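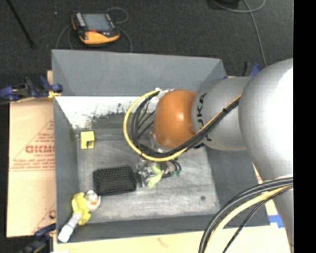

November, evening

Back from the open day at Drinard. Left home at seven, parked behind the loading dock, and signed in before the first demonstration. The visitor badge said 33, so it was a better turnout than I had expected for a wet morning.

The bin-picking cell was the one I went for. It runs a KUKA arm over a grey bin with mixed items in it, and the task is to take them out one at a time without being told what they are. The planning software is called Enano and was written in-house. The presenter gave its training set as 1,276 logged picks, which seemed small to me. I asked whether that included failures. It does, and they keep the failures in on purpose.

Notes from the talk, while I can still read my own writing:

- Cycle target is 50 picks an hour. They are not there yet with odd shapes.
- Black mesh is a poor target for the depth sensor. Points drop out and the planner sees holes.
- Clear plastic has the same trouble, only worse.
- The bin is clamped at the walls. Before they did that, a push against the side moved it and every stored position was off.
- Cable dressing at the wrist limits the last joint. They leave slack in a loop and restrict rotation in software.

I watched for most of an hour. The approach moves were slow and well planned. Retreats were less tidy – twice the arm stopped above the bin and waited for the operator to clear a fault at the pendant. The second stop was a joint limit. The first one was not explained, and I didn't push.

The wall scuffing came up in questions. Someone asked about force limits and was told the threshold had been set too high during early trials. It has since been lowered to 65 per cent of the old value. I would have liked to see the force log, but it wasn't on display.

The other stop was the Yakubu conveyor line across the hall. Fixed stations, known parts, light curtains, very fast. Useful if you only make one thing. Our returns bench at Stulturov is much closer to the bin problem, with no two trays the same colour or shape.

Coffee was poor and the sandwiches were gone by noon. Picked up the data sheet and a price list with no prices on it.

To do: measure the reach from the bench to the back shelf, find out what floor load we are rated for, and write to Drinard about sending a tray of our own returns for a trial. Ask for the failed picks as well as the good ones.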